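Feb 29, 2020. Cludden shed, notebook 4

Came in on a Saturday because the bag rig was free and the phone wasn't going to ring. Barry Gosling dropped me the key on his way to the weigh-in at Cotham, so I had the place to myself until lunch.

Where we'd got to: the instrumented heavy bag was still reading low on hooks. Straights are fine, or fine enough that Hendrik has stopped complaining about them. Hooks come in at an angle, the bag rolls off the punch and the side sensor only catches the tail of it. Back in January I blamed the foam. I've now gone off that idea and I'm blaming the hanging swivel, which has more play in it than I'd like (you can hear it clunk if you lean on the bag and let go).

First job was to swap the swivel for the stiffer one Ilídio Barreto sent over from Caldeira. Fiddly. The new eye bolt is a hair fatter than the old one and I had to open up the bracket hole with a round file, which took most of an hour and a fair bit of language. If anyone does the second bag, drill it out on the press before you hang the bracket, don't be a hero with a file up a ladder like I was.

Then the baseline. Pendulum striker, 37 degrees of draw, 40 hits dead centre, glove on the striker head. Same glove as last time, the old red pair with the split thumb. I let the bag settle completely between hits. Boring! But the spread came in much tighter than it ever did on the old swivel, and there's none of that drift you used to get towards the end of a run. I'm pretty pleased with that.

Moved the striker round to the side for the hook position and did 56 hits. Meant to stop at 40 again but I'd lost track of the tally and the logger was still going, so I've left them all in. The peak is coming through properly now and there's one clean bump where we used to get that mushy double one. Still lower than centre for the same draw, and I reckon that part is real. The bag does turn a bit whatever you hang it from, and some of the punch goes into turning it.
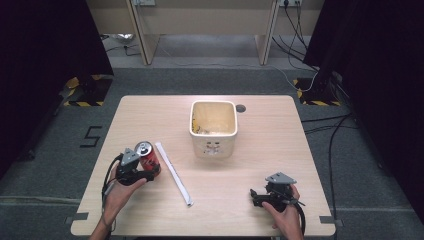
Table.

Horácio Carvalho turned up after lunch with one of his amateurs, a southpaw light-heavy who's fighting on the Cotham card in a few weeks and was keen to belt something. We wrapped his hands properly, gave him the 16 ounce gloves and told him to work at whatever pace he liked. Three rounds, a minute between. He's got a lovely short left and he was loading up on it like mad once he twigged there was a number on the screen, so round one is mostly useless as data. Should have turned the screen away from him. My fault, and I'll do it next time.

Rounds two and three are much better. A couple of things I noticed:

The trigger threshold is too high for jabs. He was pawing with the lead hand, proper range-finders, and the logger ignored plenty of them. I dropped it to 100 on the Hikeo box between two and three and it picked them up, but it also caught the bag swinging back after a big shot and called that a punch. So now we need a lockout after each hit. I've asked Hendrik Mofokeng if he can put one in without wrecking his fast combinations, where two shots land nearly on top of each other. He said "maybe" and then went quiet, so I take that as a yes by midweek.

Body shots. Horácio wants them and I keep putting it off. The lower band of sensors sits where the filling has packed down hard, so a dig to the ribs reads like he's hit a wall. Either we repack the bag or we calibrate low and high separately. I'd rather repack. Duarte Torres thinks that's a waste of a weekend as it'll only settle again, and he may well be right, but I don't want to publish a body number off a bag that's half concrete.

Also, note for whoever did the last tape job on the cable: it came away by round three and was flapping about near the lad's elbow. I've re-run it up the chain with spiral wrap and a proper strain loop at the top. Please leave it there.

Files are on the shared drive under the bag folder, centre and side runs separate, sparring rounds in their own folder with round one marked DO NOT USE. Ladder's back behind the ring posts. Old swivel is in the second drawer with a tag on it. Don't bin it yet, Barry wants to have a look at the wear on the bearing.

Next: lockout, then repeat the side run at a bigger draw, then have the argument with Duarte about the filling.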